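Richtlinie 23

Der Prüfraum der Cloltum befand sich im zweiten Obergeschoss eines Gebäudes, dessen Aufzug nur mit Schlüssel zu bedienen war. Nele Jansen hatte den Schlüssel am ersten Arbeitstag gegen Unterschrift erhalten, zusammen mit einem Ausdruck der Richtlinie 23, »Zulassung simulierter Wohnumgebungen für die Erprobung häuslicher Assistenzsysteme«. Der Ausdruck umfasste 40 Seiten. Auf der ersten Seite stand in der Handschrift ihres Vorgängers: Anhang C zuerst lesen.

Anhang C regelte die Begehung. Eine simulierte Umgebung war vor ihrer Freigabe von einer sachkundigen Person in Augenschein zu nehmen, und zwar ohne das System, das später darin arbeiten sollte. Die sachkundige Person hatte sich von den übermittelten Messwerten zunächst kein Bild zu machen. Sie hatte den Raum zu betreten, wie die Richtlinie es nannte, obwohl es nichts zu betreten gab, und erst danach die Unterlagen zu öffnen.

Im Juni ging der Antrag der Firma Prins ein. Beantragt wurde die Freigabe einer Umgebung mit der Bezeichnung Lisura, bestimmt für die Erprobung eines Haushaltsassistenten in den Wohnungen älterer Menschen. Dem Antrag lag ein Schreiben der Geschäftsleitung bei, in dem um bevorzugte Bearbeitung gebeten wurde. Nele Jansen versah es mit dem Eingangsstempel und legte es in die Akte. Eine bevorzugte Bearbeitung sah die Richtlinie nicht vor.

Sie begann um 10 Uhr. Die Prüfsoftware Clikport verlangte die Eingabe des Namens, der Funktion und einer Erklärung, dass zum Antragsteller keine Beziehungen bestünden. Nele Jansen gab die Erklärung ab. Danach wurde der Bildschirm für einige Sekunden dunkel.

Die Umgebung Lisura bestand aus mehreren Wohnräumen am Meer. Im Antrag war dies mit der »positiven Anmutung« begründet worden, ein Ausdruck, den Nele Jansen am Rand mit einem Fragezeichen versah. Der Assistent besaß keine Empfänglichkeit für Anmutungen. Sie nahm an, dass die Begründung an Menschen gerichtet war, an Aufsichtsräte oder Angehörige, und dass das Meer für sie gebaut worden war.

Die Küche prüfte sie zuerst. Die Schubladen ließen sich öffnen, die Griffe lagen innerhalb der zulässigen Höhen, der Wasserhahn reagierte auf Berührung. Im Flur stellte sie fest, dass eine Tür beim Schließen durch den Türrahmen hindurchglitt. Sie vermerkte den Mangel als behebbar. Im Schlafraum war die Bettdecke als starrer Körper angelegt, sodass ein Assistent sie wie ein Brett hätte anheben können. Auch dies vermerkte sie, mit dem Verweis auf die Bestimmung über nachgiebige Gegenstände.

Gegen Mittag trat der Referatsleiter in die Tür. Er erkundigte sich nach dem Stand des Verfahrens und teilte mit, dass Prins angerufen habe.

»Die Begehung ist nicht abgeschlossen«, sagte Nele Jansen.

»Das habe ich ausgerichtet. Man wollte wissen, ob sich Bedenken abzeichnen.«

»Bedenken zeichnen sich in der Niederschrift ab, sobald sie gefertigt ist.«

Der Referatsleiter nickte. Er hatte an der Richtlinie mitgeschrieben und hörte es nicht ungern, wenn jemand so sprach wie sie. Er blieb dennoch stehen und sah auf den Bildschirm, auf dem in diesem Augenblick nur das Inhaltsverzeichnis der Niederschrift zu sehen war.

»Mein Vater hätte so etwas gebrauchen können«, sagte er. »Einen Assistenten, meine ich. Er ist in seiner eigenen Diele gestürzt. Eine Wohnung, in der er jeden Winkel kannte.«

Nele Jansen wusste darauf nichts zu erwidern, was in einen Dienstraum gehörte. Sie bot ihm Kaffee an. Er lehnte ab und ging, und sie hörte den Aufzug, der lange auf sich warten ließ.

Am Nachmittag nahm sie sich das Wohnzimmer vor. Anhang C schrieb vor, dass die sachkundige Person in jedem Raum wenigstens einen Standpunkt einzunehmen und von dort aus Boden, Begrenzungen, Möblierung und Lichtverhältnisse zu beurteilen habe. Die Ansicht war der Niederschrift beizufügen. Was von diesem Standpunkt aus nicht beurteilt werden konnte, war als nicht beurteilt zu bezeichnen. Gerade an dieser Vorschrift waren frühere Prüfungen gescheitert — man hatte ergänzt, was ein vernünftiger Mensch in einem Wohnzimmer erwartet.

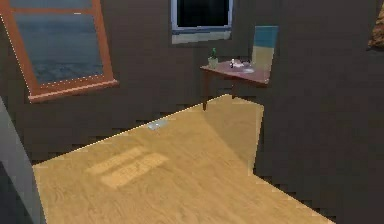
## Niederschrift, Abschnitt Wohnzimmer

*Boden.* Holzoptik, hell. Der Rand ist zur Wand hin stufig ausgeführt und folgt keiner geraden Linie. Es ist zu klären, ob die Kollisionsfläche denselben Verlauf nimmt. Bis zur Klärung ist der Randbereich für Fahrversuche zu sperren.

*Licht.* Auf dem Boden liegt ein heller Fleck in der Art einfallenden Sonnenlichts. Der Antragsteller hat nachzuweisen, dass das System den Fleck nicht als Hindernis oder Stufe einordnet.

*Gegenstände am Boden.* Nahe der hinteren Wand liegt ein flacher, grauer Gegenstand. Seine Bestimmung konnte nicht festgestellt werden. Er ist zu benennen oder zu entfernen.

*Möblierung.* Kleiner Tisch aus Holz, darauf eine Topfpflanze und weitere kleine Gegenstände, die sich vom Standpunkt aus nicht sämtlich bestimmen ließen. Ein Tischbein ist erkennbar. Die übrigen wurden nicht beurteilt.

*Fenster.* Großes Fenster mit Holzrahmen, dahinter Wasser. Ein Horizont ist nicht vorhanden. Hieraus ergibt sich keine Beanstandung.

## Entscheidung

Den letzten Satz las Nele Jansen mehrmals. Er war zutreffend. Die Richtlinie kannte keine Anforderung an Horizonte, und ein Assistent, der einem alten Menschen das Wasserglas reichte, bedurfte keines solchen. Sie ließ den Satz stehen und öffnete, wie vorgeschrieben, erst jetzt die Unterlagen des Antragstellers.

Der graue Gegenstand kam in der Objektliste nicht vor. Die Liste war im Übrigen sorgfältig geführt, mit Gewichten und Reibwerten. Im Modell besaß der Gegenstand eine Höhe von 2 Millimetern und keinen Namen. Für den Assistenten von Prins lag er unterhalb der Schwelle, ab der ein Hindernis gemeldet wurde.

Sie dachte an die Diele, von der am Mittag die Rede gewesen war. Dann schlug sie die Bestimmung nach, obwohl sie den Wortlaut kannte. Gegenstände ohne Bezeichnung standen der Freigabe entgegen, unabhängig von ihrer Größe.

Die Freigabe der Umgebung Lisura wurde ausgesetzt. Dem Antragsteller wurde eine Frist von 10 Arbeitstagen zur Stellungnahme eingeräumt. Nele Jansen unterzeichnete, druckte eine Ausfertigung für die Akte und brachte eine zweite in das Zimmer des Referatsleiters, der bereits gegangen war. Sie legte sie auf seine Schreibunterlage, mit dem Abschnitt über die Gegenstände am Boden nach oben.

Im Prüfraum lief Clikport noch. Sie bestätigte das Ende der Begehung, wartete, bis die Anzeige erlosch, und nahm den Schlüssel für den Aufzug vom Haken.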